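Ketari Student Robotics Project
Progress report, second term
Prepared by Malsha Gamage, project coordinator

Summary

The project is on schedule against the revised plan. Students have moved from building the hand-held grippers to recording demonstrations with them, and the first set of recordings has gone to Benedikt Strebel for checking. One item from the last report, the spare finger pads, is still open.

Work this term

The class finished assembly in the first weeks and spent the time after that on calibration. Calibration took longer than planned. Two of the units drifted after each restart and had to be opened up again, and the students who did that work wrote a short guide so the next group can do it without help. Reto Kuster reviewed the guide and asked for clearer labelling of the cable connections. Those changes have been made.

Recording started in April. The target for the year is 3,000 usable demonstrations and we had 600 by the end of the reporting period. The rate has picked up as students have settled into working at separate tables, and we expect to catch up over the winter sessions. Tasks are still simple ones – pick up, move, put down – using light objects and leafy cuttings. Leaves have been a good test for the students because they bend and slide, and a grip that works on a block often does not work on a stem.

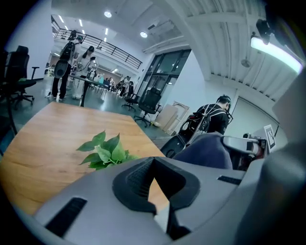 Each student keeps a log of their own sessions and marks any recording they think should be thrown out. Despina Athanasiadis compares the logs with the files at the end of each week. Most rejected recordings so far were started too early or stopped before the object was released. We have changed the instructions to include a pause at both ends.

Budget

Spending to date is $2,805. Most of this went to printed parts, cables and batteries. The Lemaire order came in slightly under the quote and the difference has been held over for replacement parts. No change to the total is requested.

Issues

The spare finger pads from Neltel have not been delivered. We have enough to continue but not enough to cover a bad week.

Attendance dropped during exams, as it did last year. Five students have asked to continue next term as mentors and Sadia Kakakhel is working out a roster with them.

Next term

Reach the halfway point on recordings. Begin two-handed tasks with the senior group. Train a first model on the checked data and run it on the Plelanon arm, with students writing up the results. The next report will include the rejection rate by task.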